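Gespräche aus der Forschung
Mittwoch, 22. März 2023

Erst die Farbe, dann der Griff
Ein Besuch bei der Gruppe Skullow, die Robotern das Sortieren kleiner Teile beibringt

Wer zur Gruppe Skullow will, muss durch zwei Brandschutztüren und an einer Kaffeemaschine vorbei, die so laut mahlt, dass man sich schon auf dem Flur zunickt, statt sich zu begrüßen. Meine Gesprächspartnerin leitet dort die Arbeit am Greifen und hat mir, noch bevor ich den Mantel los war, einen Tee in die Hand gedrückt und zu erzählen begonnen. Ich hatte eine Liste mit Fragen dabei und bin, das gebe ich gern zu, bis zur dritten gekommen.

Angefangen hat alles im Oktober mit einem Ärgernis. Das Verfahren, das die Gruppe bis dahin benutzte, suchte sich in einem Haufen immer das Teil aus, das am besten zu greifen war. »Das klingt vernünftig, und bei großen Teilen ist es das auch«, sagt sie. »Bei kleinen Klemmbausteinen schiebt man sich damit aber die Nachbarn durcheinander. Der Roboter holt sich brav den freistehenden Stein, und auf dem Weg dorthin räumt er drei andere um, die er sich vorher so schön gemerkt hatte.«

Das neue Verfahren heißt Provlow, und der Name stammt, wie sie lachend erzählt, von einem Tippfehler in einem Ordnernamen, den dann alle behalten wollten. Provlow teilt die Teile auf dem Tisch zuerst nach Farben in Gruppen ein und legt eine Reihenfolge für die Gruppen fest. Erst danach wird überlegt, welches Teil innerhalb einer Gruppe an der Reihe ist und aus welcher Richtung die Finger kommen sollen. Die Farbe dient dabei als billiger erster Hinweis darauf, was zusammengehört, denn am Ende soll ja ohnehin nach Farbe abgelegt werden.

Mich hat interessiert, warum die Kamera am Handgelenk sitzt und nicht fest über dem Tisch, wo sie doch alles auf einmal im Blick hätte. »Ach, da haben wir lange gestritten«, sagt sie und schenkt Tee nach. »Von oben sieht man alles gleich gut und nichts richtig gut. Am Handgelenk sieht man die eigenen Fingerspitzen mit, und die Lücke dazwischen ist genau der Raum, um den es geht. Dafür verdecken einem die Finger dauernd etwas. Man muss also mit Teilen umgehen können, von denen nur eine Ecke hervorschaut.«

Wie das aus der Sicht der Maschine aussieht, versteht man am besten, wenn man sich die Aufnahmen selbst anschaut. Blaue Teile liegen zwischen und vor den schwarzen Fingern, links davon orangefarbene und noch weiter links eine lockere Ansammlung in Hellgrün. Der blaue Bogen wird unten rechts von einer Fingerspitze teilweise verdeckt, und an solchen Stellen, sagt meine Gesprächspartnerin, entscheide sich, ob ein Verfahren etwas taugt.
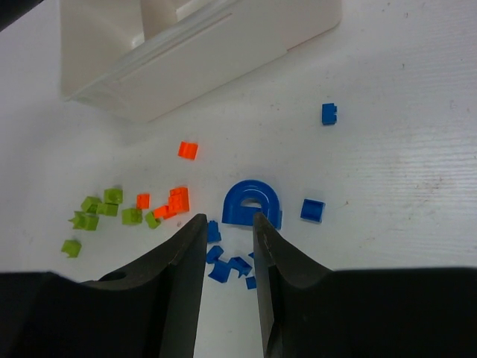
Was die Versuche ergeben haben

Insgesamt hat die Gruppe 471 Greifversuche ausgewertet, verteilt auf 14 verschiedene Anordnungen der Steine. In 193 davon lag das gesuchte Teil so, dass ein Finger es teilweise verdeckte, und gerade um diese Fälle ging es ihr. Verglichen wurde mit Gough, dem älteren Verfahren aus demselben Haus. »Bei den freistehenden Teilen nehmen die beiden sich nichts«, sagt sie, »da hätten wir uns die Mühe sparen können. Bei den verdeckten verschiebt Provlow die Nachbarn deutlich seltener, und das war der Moment, in dem wir abends noch einmal alles nachgerechnet haben, weil wir es nicht recht glauben wollten.«

Schwierig bleiben die runden Formen. Einen Quader packt man an zwei geraden Flächen, ein Bogen dagegen dreht sich gern weg, wenn die Finger ihn nicht genau quer erwischen. Zwei Anordnungen musste die Gruppe deshalb mehrfach neu auflegen, und bei einer von ihnen ist sie bis heute nicht zufrieden.

Und wenn alle Teile dieselbe Farbe haben?

»Dann haben wir ein Problem«, sagt sie sofort und lacht. Ohne Farbunterschiede fällt Provlow auf eine Einteilung nach Abständen zurück, und die gerät bei eng liegenden Haufen schnell durcheinander. Zusammen mit Breseck, einem Zulieferbetrieb für Kleinteile, soll nun geprüft werden, ob sich die Form als erster Hinweis ebenso gut eignet. Dort sind die meisten Teile grau.

Der Tee war inzwischen kalt, und meine Liste lag noch immer unter der Untertasse. Die Auswertung zu den grauen Teilen will sie mir schicken, sobald die ersten Reihen durch sind.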